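About Govska

Govska makes and repairs tables for homes, small offices and cafes.

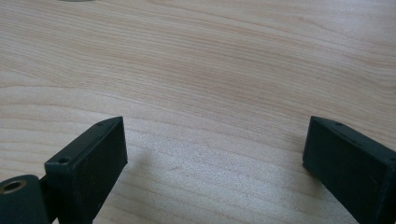 Wood grain on a light-colored tabletop.

The shop started as a repair business. People brought in kitchen tables with loose legs, burned spots and tops that had split over a dry winter. After a few years of fixing other makers' tables we had a good idea of which joints fail first, and we began building our own.

Today there are two sides to the company. The repair bench takes in furniture of any age, including pieces we did not make. The build shop works to order. We do not keep finished tables in stock, but there are sample boards at the front counter that you can take home for up to 5 days.

Our largest regular customer is Lalavetti, a group of lunch cafes that orders the same square top in two heights. We also built the reading tables for the Jolus study rooms, 64 in all, and we still service them every December when the rooms are closed.

How an order works

Send us the length and width you need and tell us how many people will sit at the table. If you are not sure, measure the room and the chairs and we will work it out from there. You get a drawing and a price by email. Work begins when the drawing is signed and a deposit of $200 is paid. The deposit comes off the final bill.

Most tables are finished with oil. It can be touched up at home with a cloth, and a small tin goes out with every order. Cafes usually ask for a harder coat that stands up to daily wiping. Tell us before the drawing is signed if you want that one, as it changes the price.

Delivery inside the city is included. For longer trips we use an outside carrier and charge what they charge us.

Visiting

The counter opens at 8 a.m. and closes at 4 p.m. Parking is behind the building, through the second gate. Please call ahead if you are bringing in a large piece for repair so we can clear a space by the door.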